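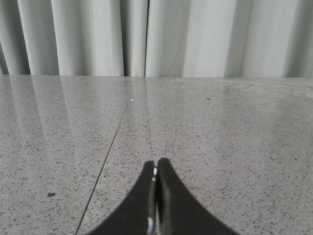
Compiled by Graça Godinho and Soledad Oyelaran. Last revised in May.

Rurnstead Household Spending Diaries: README

What this is

The files hold 1665 diary entries kept by households in the town of Rurnstead. Each household wrote down what it bought, where, and what it paid, for one full calendar month. We typed the paper diaries into a single table and cleaned the spelling of shop names. Prices are in dollars and include tax.

Files

entries.csv — one row per purchase
households.csv — one row per household, 53 in all
categories.txt — the 18 spending categories and what goes in each
notes.txt — remarks written in the margins, lightly edited

Columns in entries.csv

hh_id: household number, matches households.csv
day: day of the diary, from 1
shop: shop name as standardized
item: what was bought, in the diarist's own words
category: one of the 18 codes
price: amount paid
second_hand: y, n or blank

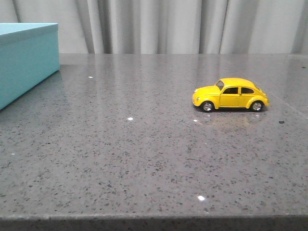

Yellow toy car. Category code TOY.

How categories were assigned

Graça coded every entry. Soledad coded the same entries separately and the two sets were compared. Where they differed, we went back to the paper and settled on one code. The hard cases were mostly gifts, hardware and anything bought at a garage sale. A gift is coded by what it is, so a child's birthday present goes under TOY or CLO and never under a code of its own. Milk, bread and eggs from the gas station are still FOOD.

Storage tubs, pails and baskets go under HOUSE, even when the diarist wrote "for the toys" or "for the garage". Early versions split these across three codes, which made the totals for HOUSE look too low. If you worked from version 1, please switch to version 2.

Known problems

Diaries from the Nendetero side of town have fewer entries per household. Those families shop once every two weeks and often recorded only the receipt total. These rows have "mixed groceries" in the item column.

Darwish and Zolham are both shop names, but Zolham changed owners partway through collection and some diarists kept using the old name. We merged the two. The original wording is lost in entries.csv — it can be recovered from the paper copies if you write to us.

Blank prices mean the diarist left the price out. Do not read them as zero.
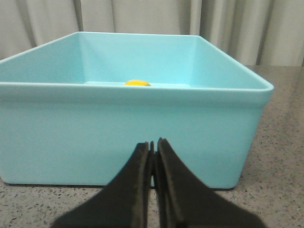
Terms of use

Free to use for teaching and research. Please credit both compilers and give the version number. Do not try to match households to addresses. Corrections are welcome and will go into the next version with a line in the change log.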